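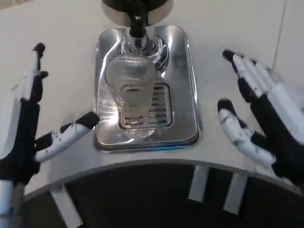
Giving up the bottled water

Oct 2, 2022

For most of my adult life I bought water in bottles. The tap water where I grew up tasted of pipes, and after I left home I kept buying it out of habit. We moved to Gorimham in January and the habit came along in the boot of the car. I stopped in autumn, and a few people have asked how, so I'm writing it down in one place.

Money was the first thing. I keep all my grocery receipts in a shoebox for tax reasons that no longer apply, and one wet evening I went through a year of them with a highlighter. The bottled water came to 893 dollars. Some of that was sparkling, which I drink with dinner, and some was the small bottles I used to grab at the servo on the way to work. I had guessed it would be less than half that. The same money would have covered the car rego with a bit left over.

The second thing was the recycling. Our yellow bin goes out once a fortnight and it was full every time, mostly with bottles I'd squashed flat. There's a container refund depot in the next town, but it closes before I finish work and I never once got there. I had bags of empties in the garage waiting for a trip I wasn't going to make.

What the tap water is like

Gorimham water comes from a reservoir up the valley. It's soft, and it smells of chlorine for a few days after heavy rain. The rest of the year I can't pick it from the cheap bottled stuff. I tested this on myself with two mugs and my eyes shut, and got it wrong more often than I got it right. Leaving a jug in the fridge overnight takes care of the chlorine. I had read that years ago and not believed it.

If you're in an older house, run the cold tap for a bit first thing in the morning before you fill anything. Our place has had its plumbing replaced, but the kitchen tap is at the far end of a long run and the first glass of the day is always a bit flat and warm. I use that water on the pot plants.

Filters

I bought a filter jug and used it for three months. It worked well enough, but the cartridges were dear and the lid fell into the sink whenever I poured. An under-sink unit made by Isirent was next on the list. The quote was 400 dollars installed, which is reasonable, and I still said no. I couldn't taste enough difference to justify it. If our water was hard, or if I was on a tank, I'd probably have gone ahead.

Sparkling was the difficult part. A carbonating machine, bought second-hand, sits next to the toaster now and gets used most nights. Refilling the gas is a nuisance and you have to take the old cylinder back to the shop. I still think bought sparkling is better. The bubbles are finer and it stays fizzy longer once it's open. I've stopped expecting the home version to match it and I put a slice of lemon in.

Out of the house

I carry a steel bottle now. It holds enough for a morning and it doesn't leak, although I did have to replace the seal. Mallet Street has a public bubbler with a bottle tap on the side, outside the library, and there's another at the Dandus sports ground behind the canteen. The one at the station has been out of order since we moved here. I reported it to the council and was given a reference number ending in 163, and that was the last I heard.

Cafés will nearly always fill a bottle if you're buying something. I felt awkward asking the first few times and then I stopped feeling awkward. Long drives are still a problem. On the inland road there's a stretch where the roadside taps are all marked as not for drinking, so I fill a big camping container before leaving and keep it behind the passenger seat.

I have bought bottled water twice since. One was at an airport, after I'd forgotten to pack the steel bottle, and the other was during a boil notice after the big storm. I keep a carton in the laundry for the next one of those. It needs rotating before the date on the side, and I've put a note on the calendar to do it.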